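# Unit 4: The Corridor as a Room -- Circulation, Surfaces and Wayfinding
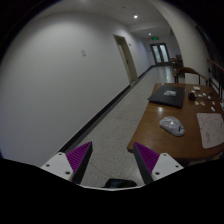 Cultalley, 17th November

Course 253, Interior Environments and Building Use
Handout prepared by Kvido Tichý for the Tuesday section

## 4.1 Purpose of the unit

Earlier units treated rooms in which people stay: the reading room, the kitchen, the shared office. The present unit concerns the space in which people are expected to keep moving. In floor-area schedules this space is usually entered as "circulation" and given little further thought. Students should come to the session having read the Gornach chapter on passages and landings, and should be prepared to discuss the corridor at the head of this handout.

## 4.2 Terms used in this unit

**Run.** The uninterrupted length of a corridor between two doors or turns.

**Terminus.** Whatever closes the view at the end of a run. A terminus may be a blank wall, a window, a door or an opening into another space.

**Baseboard line.** The strip where wall meets floor. A dark baseboard against a white wall draws a strong line toward the terminus and is broken only at doorways.

**Edge furniture.** Tables, seats and similar items placed along one side of a run. Edge furniture is governed by Section 4.5.

## 4.3 Light and the terminus

The corridor shown is dim for most of its length. The ceiling carries round recessed lights, and the brightest daylight-like area lies at the far end, in the two tall glass panels of a dark-framed double door. A pale reflection of that brightness reaches the polished floor in front of it.

A glazed terminus of this kind has a known effect on visitors: they walk toward it. Designers may use this effect where the route to the door is the route most people need. Where it is not, signs and side lighting must work harder. In the Sinness case study, to be discussed in the second hour, visitors regularly passed the reception door on their way to a bright window that led nowhere.

Students should also consider contrast. A person walking from a dim run toward a bright terminus sees objects near the door mainly as dark shapes. Low furniture in that position can be difficult to make out -- a point to bear in mind when the seating plans are reviewed.

## 4.4 Walls, doors and signs

The long wall is white and almost bare. It carries a small pale rectangular label, and there is a smaller sign just past the single doorway. Neither competes with the illuminated sign above the double door, whose green symbols stand against a dark background.

The order of importance is therefore clear at a glance, even though the small labels cannot be read from this position. For Exercise 1, students are to propose a size, color and mounting height for a room label that could be read from the near end of a similar run without weakening the sign over the door.

The doorway itself has a beige-olive frame, close enough in tone to the wall to remain quiet and different enough to be found. Compare the treatment in the Salian building, where frames and walls were painted the same white in July and the doors were afterward reported as hard to locate.

## 4.5 Furniture in the run

A table stands on the side opposite the long wall, with a thick off-white column rising behind it. Farther along is a group of dark and brown furniture. Such arrangements are common where a corridor widens or borders an open area. They provide useful places to wait, but they also narrow the space available for walking.

Before placing any item in a run, establish:

- the clear width that remains when seats are pulled out;
- the swing of every nearby door;
- the local requirements for escape routes, which take precedence over this handout.

## 4.6 Assignment

Choose one corridor in a building to which you have regular access. Submit a plan, a short written account of its surfaces and lighting, and one proposed change. The written portion is worth 20 points. Work is to be left in Room 3616 before the next meeting -- late submissions require prior written approval.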